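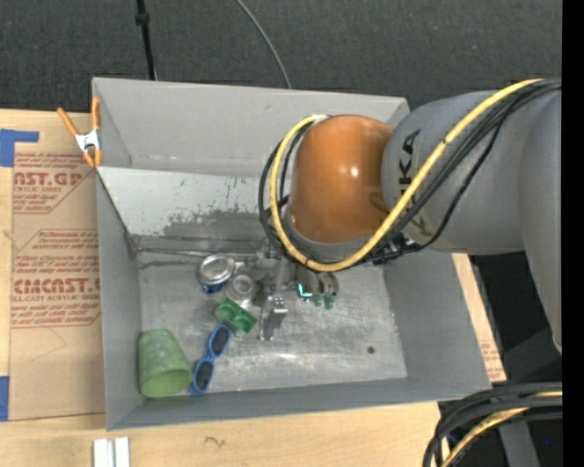
Oranuch Luangrath

So I finally got the two grippers swapped back and forth enough times to have an opinion! The Donent is the stiff one with the slim silver finger (I bolted it on first, mostly out of laziness), and the Mengal is the softer, chunkier one that İlker Sarıgül swears by. Both ran on the KUKA arm with the same Emus controller, 30 picks each.

The sunglasses were the real test for me. The Donent got them 18 times and I was thrilled, until we moved on to the clear round container and it kept sliding off the rim... ugh. The Mengal was much happier with round stuff but it's so wide it bumps the bin wall whenever something drifts into a corner, and that pale green cup loves a corner.

Swapping takes roughly 5 minutes, most of it fighting the cables. I've rerouted that yellow one again and I'm still not in love with the loop it makes by the orange joint.

For now I'm keeping the Donent on and trying softer pads. İlker wants a rematch in March, with his own choice of objects.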